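Call for Participants: Student Manipulation Project, Winter Intake

The Sellar Student Robotics Club invites applications from enrolled students to take part in the second stage of its manipulation project, conducted in partnership with the Ament Centre for Applied Automation. Participants will perform short tabletop tasks using hand-held grippers, and the recordings will be used by project teams preparing for the Grotalier Challenge.

Places are available for 37 participants. No previous experience in robotics or programming is required. Applicants must be 18 years of age or older, hold current enrolment in any faculty, and be able to attend 2 sessions in the Escobar Building. Students who took part in the April pilot may apply again.

Each session runs for two hours, including a safety induction and a rest break. Participants work in pairs at a shared table, one gripper to each person. Tasks include picking up, passing and placing small household items, folding paper, and sorting stationery by colour. Left-handed applicants are particularly encouraged to apply — the pilot group included very few.

Participants will receive a gift card on completion of the final session. Travel costs are not reimbursed. Participation is voluntary, carries no academic credit, and may be withdrawn at any time without penalty.

Applications should state the student's program of study, preferred session times and any injury or condition affecting the hands or wrists. Forms may be collected from the club office in Room 11, Escobar Building, and must be returned there by 5 pm on May 30, 2019. Late applications will be placed on a waiting list.

Successful applicants will be notified in writing and sent a consent form, which must be signed before the first session.

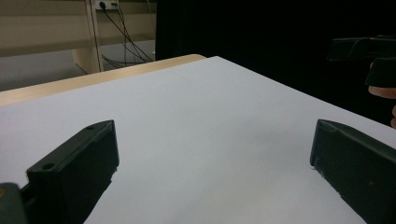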